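Comparing two grippers in simulation, which camera view should I trust?
Posted by mernthorpe_lab, August 10, 2021

I'm trying to pick between two parallel grippers for a small arm before we order the real hardware. Everything is in simulation for now, in a kitchen set. The Varance has long fingers and the Woldemariam has short, stiff ones. My controller is the same for both.
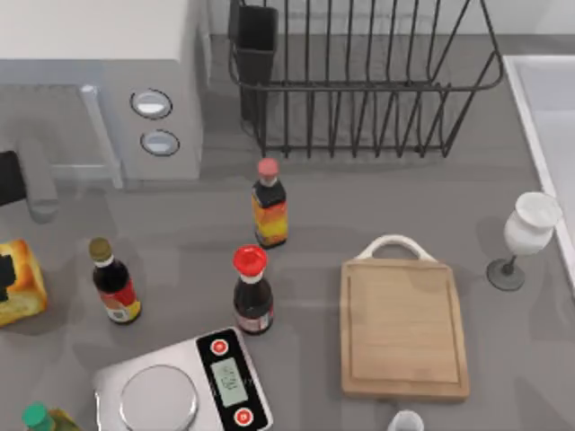

With the overhead camera the Varance wins 7 tasks out of 10. When I switch to the wrist camera the two tie at 7 each. I changed nothing else, and the random seed is 917 in all runs. Is the camera really enough to flip a comparison like this?

Ghislain Boychuk
Yes, easily. A wrist camera moves with the hand, so what it sees depends on the mount and on how far the fingers reach. If you kept one mount offset for both grippers, you gave them different views of the same job.
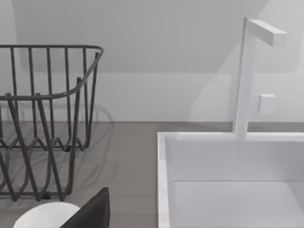 Set the mount offset separately for each gripper and run the whole list again. Save one still per task at the pre-grasp pose and look at them side by side. Check how much of the finger is in view and what it covers. Yours overlaps a white rounded thing at the bottom left, next to the dish rack, and if that were the target your detector would be working from part of an outline. I'd also log the failures by task -- a total hides too much.

ustivton_dan
just use overhead. wrist cams are a pain

Ghislain Boychuk
Overhead is fine for picking things off a counter. For doors and handles I would keep the wrist view, and I'd start those tasks from farther back.
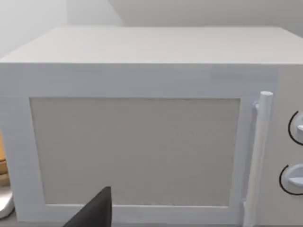
One more thing to check is the finger friction value. If both grippers share a default, you are mostly comparing finger length. Back in May I spent two weeks tuning a controller before I noticed that mine did.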